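Karkora Word List
Version 3, updated Apr 14, 2025

Karkora is a list of words for small leather goods, collected from repair tickets in the towns of Udley and Windau. It holds 637 entries. Each entry gives the word as the customer or the repairer wrote it, a plain English meaning, and the town of the ticket.

Sources
The tickets come from 39 shops. Gert Maluleke and Chantelle Zwane typed them by hand and removed names, prices and phone numbers. We kept the spelling mistakes – they often show how a word is spoken.

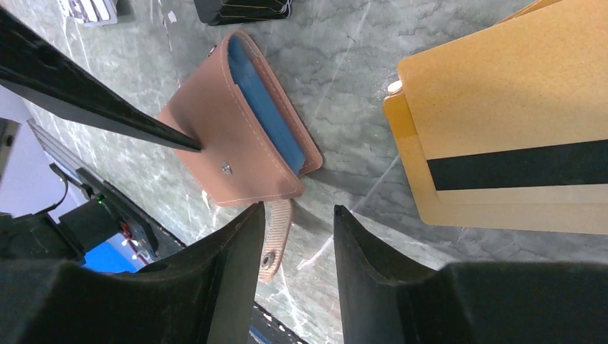
Fields
id: number of the entry
word: original spelling
meaning: one short sentence
place: Udley or Windau
checked: initials of the second reader

Some words have more than one meaning. "Tongue" can be a closing tab or a loose piece of lining, so it has two rows. Please do not merge them.

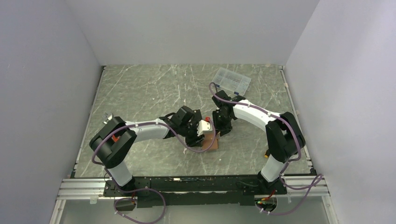 Two robot arms over a marble-patterned tabletop, with a small piece of cardboard between the grippers.

Known problems
Windau has many more tickets than Udley, and the words for belts are poorly covered. In 5 entries the place is missing. So-yul Kwak is comparing them with the paper tickets and hopes to finish in September.
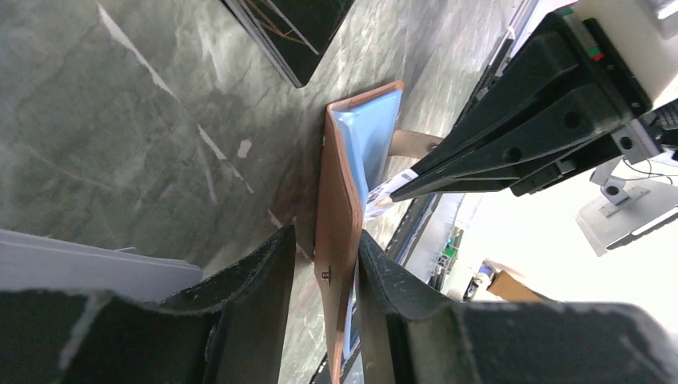
The file is saved as UTF-8 with tabs between the fields. If your spreadsheet program changes the id into a date, import that column as text.

Corrections
Send them to Wyn Owen with the id of the entry. New words are welcome also – please write where you heard them.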